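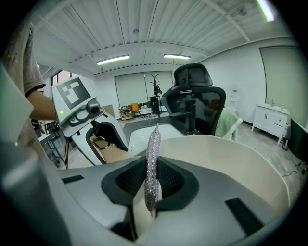

Search the manual
Type a keyword

4 Setting up the Ondero manual die-cutting machine

Before you start, clear a flat table that is wider than the machine with both side trays folded down. The plates come out the far side, so leave as much room there as you have on the feeding side.

4.1 Unfolding the machine

1. Stand the machine upright on the table with the handle facing you.
2. Press the latch on top and lower the left tray, then the right tray.
3. Turn the suction lever on the base to LOCK. Try to slide the machine. If it moves, wipe the table and the rubber foot with a dry cloth and lock it again.
4. Push the crank handle onto the shaft until it clicks.

Note: The suction foot does not hold on bare wood, fabric or a craft mat with a grid texture. Use the table clamp (part 2146) on these surfaces.

4.2 Building the sandwich for thin metal dies

1. Lay the base plate on the feeding tray.
2. Put one clear cutting plate on top.
3. Place your cardstock on the plate, then the die on the cardstock with the cutting edge facing down.
4. Hold the die in place with a small piece of low-tack tape.
5. Add the second clear plate.
6. Feed the stack in and turn the crank slowly – the same direction all the way through.

Caution: Do not force the handle. If it stops, turn it back, take out the stack and count the plates. An extra plate can bend the rollers, and this is not covered by the warranty.
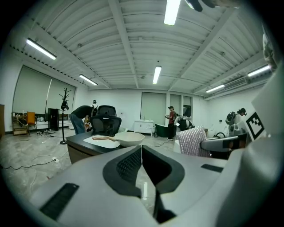 4.3 Embossing folders

Embossing folders are thicker than dies and need only one clear plate. Put the cardstock inside the folder, close it, and feed it in with the hinge first. For a deeper impression, mist the back of the cardstock lightly with water and let it sit for a minute before you run it.

Some Reltero folders are thicker at the hinge. With these, leave out the clear plate and use the gray shim (part 1259) instead.

4.4 Glitter and foil cardstock

1. Cut with the glitter side facing the die.
2. Run the stack through twice. Heavy glitter stock may need a third pass.
3. Brush loose glitter off both plates before the next cut – it scratches the plastic and shows up later as specks on plain card.

Cutting marks on the plates are normal. Flip them over every few projects so that they wear evenly. A plate that has started to bow can be run through on its own, curved side up.

Tags: die cutting, embossing folders, card making, machine set-up

We use cookies to remember your language and machine model. Accept / Manage settings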